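Part-time sample room assistant, Brilow

Droline is a small maker of kitchen and bath accessories with a workshop and showroom in Notmont. We are hiring a part-time assistant for the sample room of our Brilow line. The job is 30 hours a week, Monday to Friday, and starts in April.

The sample room is where new pieces are logged, labeled, photographed and packed before they go to stores. You would keep the shelves in order, enter items in the stock list, and answer routine email from buyers. The list now has 1,413 entries, and 534 of them still need a color code and a short written note.
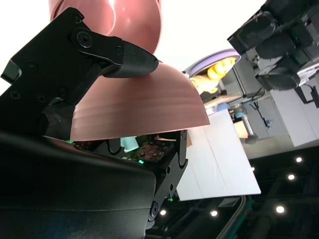
Color notes are the part of the work that takes the most practice. Buyers order from our written notes as often as from photos, so the wording has to be consistent from one season to the next. A glossy pink and a matte salmon can sit right next to each other and still need separate entries, and if a surface has faint ridges, the note should say so. We will train you on our terms during your first month.

You will also help set up for buyer visits. On those days the sample room closes to other staff, and you would bring out the pieces on the visit sheet, note which ones the buyer handles or asks about, and return everything to its shelf by the end of the day. 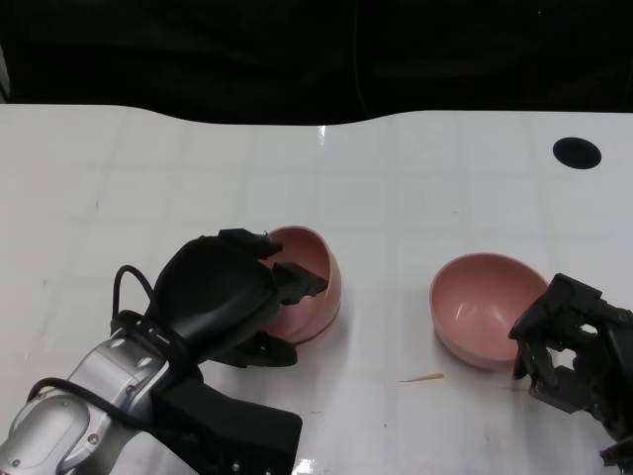

Visits are usually booked well ahead — you will know your schedule at least 7 days in advance. Evening and weekend work is not part of this job.

What we ask for:
Clear written English
Basic spreadsheet skills
Good color vision
Able to lift and carry packed boxes
Some experience in a shop, stockroom or studio is helpful but not required

The position is hourly, with paid holidays and a staff discount. Parking is free in the lot on the Chmielewska side of the building.

To apply, send a resume and a short letter to the Droline office in Notmont, or leave both at the showroom desk. Please write "Sample room" on the envelope. Applications close 14 Oct 2022. Interviews are held in person and include a short labeling exercise.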